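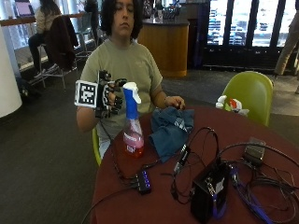
**Local news | Transport**

# Tadside land train rolls again after February shunt

The Tadside land train is back! The little road train that trundles visitors between the harbour car park and Cullusside gardens took its first passengers on Tuesday morning, and there was a queue right back to the ticket hut before the 10am departure.

The train had been off the road since a van ran into its rear carriage at the Brirkine Lane junction in February. It had stopped to let a bus pull out when the van, coming down the hill behind it, failed to stop in time. There were 12 passengers on board. Two were treated for bruises and everyone else walked away unhurt, but the rear carriage was pushed up onto the kerb and its coupling was badly bent.

Repairs were done at the Sivakumar coachworks, just outside town, where the carriage was stripped to its chassis and given a new back panel, new seats and a much stronger coupling. Both carriages now have brighter rear lights and a high-level brake light as well, which drivers coming down Brirkine Lane should find very hard to miss.

"I've missed it more than I can say," said Mercedes Tamayo, who has driven the train for six seasons. "People were waving from their front doors all the way up the hill this morning. One lady came out in her dressing gown. I rang the bell so much I thought it would come off in my hand!"

There is a small change to the route. The train used to wait on the lane itself to pick up at the bowling green, and that stop has moved 800 metres along to the lay-by by the lower garden gate. It's a slightly longer walk for the bowlers, but the lay-by is level and has a proper shelter, and passengers can now get on and off well clear of the traffic.

Support for the train has been tremendous. A petition asking for it to return in time for the main season gathered 2,393 signatures, some from holidaymakers who signed from home after hearing it was out of action. A collection in the harbour shops also raised £678, and that has gone towards rain covers for the open sides, so a wet afternoon need no longer mean a wet lap.

Trains run every 40 minutes from 10am, with the last one leaving Cullusside at 4.40pm. Fares are the same as last season, under-fives still ride free, and dogs are welcome in the rear carriage. Tickets can be bought at the hut or from the driver.

The evening lights tour is expected to start again later in the season, once the timetable has been agreed.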